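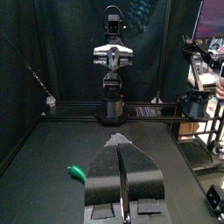

The Hand Should Stay on the Arm

By Sointu Kuusisto

I have worked with demonstrations for robots since I came to Rilska, and every autumn I have the same argument with new colleagues. They want to teach everything by remote control. They have seen the headsets and the joysticks, and to stand next to a machine and move it with your own fingers seems to them a thing from the past. In October the argument came back, and this time I promised to write down my side of it.

My side is simple. For work on a table, with small objects, a person should first teach by hand. Remote control can come later, when this person already knows what the arm feels like.

When you hold the arm and guide it, you learn its weight. You learn which joint is stiff and which one swings too easily. If you ask for a position the arm does not like, you feel this in your wrist before you see it. A joystick gives you none of this. I have watched clever people drive a gripper into the tabletop again and again, because on their screen there was still one finger of air below it.

Take a toy chili pepper. It is a small thing, glossy and curved, thick at one end and thin at the other. Everybody who plans a task writes "pick up the pepper" as one line, and it looks like the easiest line on the page. But where do you take it? If you close near the thin end, the thick end may turn and pull it out. If you close on the thick end, it may roll before the fingers meet. A person who teaches by hand usually finds a good place after a few tries and then stays with it. A person who teaches from a distance changes the place each time, and the robot learns from a teacher who has no opinion.

My colleague Wilfredo Villanueva does not agree with me, and he has good reasons. He says that my hand makes the task too easy. I stand close, I look with my own eyes from any side I like, and the robot afterwards must manage with only its cameras. So I am teaching with knowledge the robot will never have. This is true. He also says that with two arms the hand method becomes awkward, and this is true also. A person has two hands, but they must go where the arms go, and for some tasks your shoulders will complain before lunch. 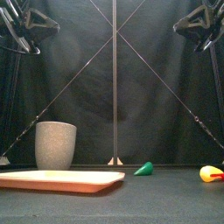
I still think these are arguments about comfort and about cameras, and both can be improved. You can agree with yourself to look only from the front. You can put the cup, the tray and the other things so that each arm has its own side and your elbows do not cross. What you cannot easily repair is a set of demonstrations where the teacher was guessing. Last year we collected 1059 demonstrations for one task, most of them by remote control, and Janelle Cruzado went through them one by one. She removed 300. Very few of these had failed. The object arrived at its place, but on the way there the arm hesitated, went back, waited, went forward – and a robot copies hesitation as faithfully as it copies anything else.

There is another point, which I hear less often. People are more patient when they touch the machine. On Wednesday I watched a new student who had finished 19 demonstrations by hand. She was slow, but her last ones were calm, and she could explain to me why she came to the object from above. When I ask the same question to somebody with a controller, I often get the answer "it worked".

I do not want to forbid the remote method. For a place that is dangerous or far away there is no choice, and I have used it myself with pleasure. I only ask that the first week is spent beside the table, with the fingers around the arm. Wilfredo wants two days for this. We have not agreed yet.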